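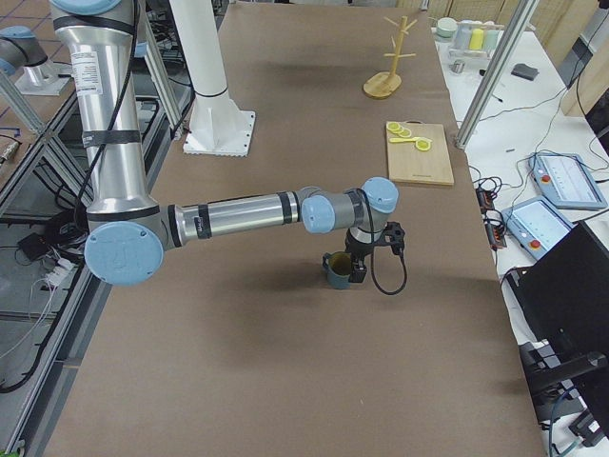

Jornitz mug tree, light wood: review

I bought this in February to replace a wire one that had gone rusty where the mugs drip. It came from Dimitriou, the kitchen shop, and took 2 days to arrive. The box was plain card with the post and base packed separately. You screw one into the other by hand and it took me less than a minute.

It's a simple design: a round base, an upright post and short branches set at an angle. The short branches are the main thing to know before buying. A mug with an ordinary handle goes on easily and stays put. My two big soup mugs have thick handles and only just hook over the end, so they now live in the cupboard.

Stability is good if you load it evenly. With three mugs all on one side it leans, and I wouldn't trust it near the edge of a worktop. The heaviest mug I use on it weighs 400 g and that's fine on a lower branch.

The wood was smooth all over except for one rough patch under the base, which I sanded off. It does mark. A drip of tea left overnight has stained the base and won't wash out. I wiped the whole thing with board oil afterwards and water beads on it a bit better now. I use the same oil on my chopping board, and the two woods are close enough in colour to look all right side by side.

It cost £39, which is too much for what it is. The Jekari one is cheaper, but the branches are glued in and one of mine came loose.

Would I buy it again? In a sale, yes. Four stars for the tree, three for the price.

83 people found this review helpful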